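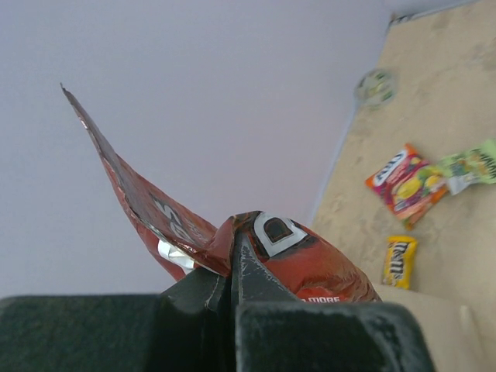 **How do you pack mixed snacks into paper bags without crushing the lot?**

Posted by **marmaladeshelf** in Ostura Community Help, Food & Gatherings

Hello all, I hope this is the right section. I've said I'll do the snack bags for the July walk out to Layug, one plain paper bag per walker, and there are 191 names on the list, so I'd like to get the method right before I start in earnest. Everything going in is small and wrapped: crisps, sweets, chocolate, those little fruit-flavoured packets, that sort of thing. I did 12 bags at the weekend as a trial and I wasn't terribly proud of them. The crisps went in first and had a sweet packet on top of them all the way to my sister's, and two bags wouldn't stand up at all and slid about in the crate. Is there a proper order? And do you fold the top, or tape it, or leave it open? I've got plenty of tape but I'd rather not use it if people are only going to tear the bag getting in.

Thank you in advance, and sorry for going on!

---

**Jirik Hill Baker**

Oh, I love a job like this, put the radio on and it's a lovely afternoon. We do something similar every summer for the Sustier fun day (629 bags last time, I still see them when I close my eyes) and what made the most difference was opening every bag fully before a single thing went in. Put your hand right down inside, push the bottom corners out, and stand it on a flat table. A bag that's only half open will lean whatever you put in it.

Then I set it to one side and keep the packets loose next to it, where I can see what I'm picking up.
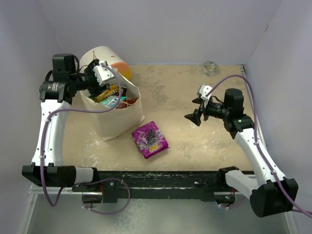 *Paper bag on the left, with the purple grape packet lying out on the table.*

Small heavy things go in first, lying flat, so chocolate and the denser sweets. Then anything floppy down the sides. Crisps go last and upright, held by the top seam, so that you aren't squeezing the part with the crisps in – lower them, don't drop them. If a packet is too wide for the bag, turn it corner first and it usually slides in quite happily. 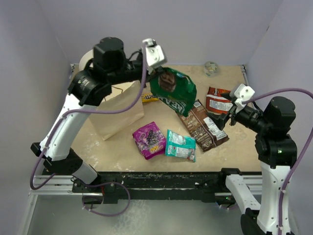 I'd also lay out one person's full set before filling their bag. It sounds slow, but you notice a missing packet straight away and you don't have to go rummaging at the end. As for the top, fold it over twice and press the crease with your thumb. Save the tape for bags that are travelling in a car boot.

---

**kettle_on_again**

Just staple them.

---

**Ostura Lane Gardener**

I wouldn't staple anything that children are going to open, but otherwise I agree with most of what's been said. Two things to add. If it's going to be a warm day, I'd leave the chocolate out and hand it round separately from a cool bag, as it does make a dreadful mess of paper. And don't pack your crate too tightly! I put the bags in one layer with a folded tea towel down any gap, and they've always come out standing. Write the names on before you fill them, too, because a pen goes straight through once there's something lumpy behind the paper.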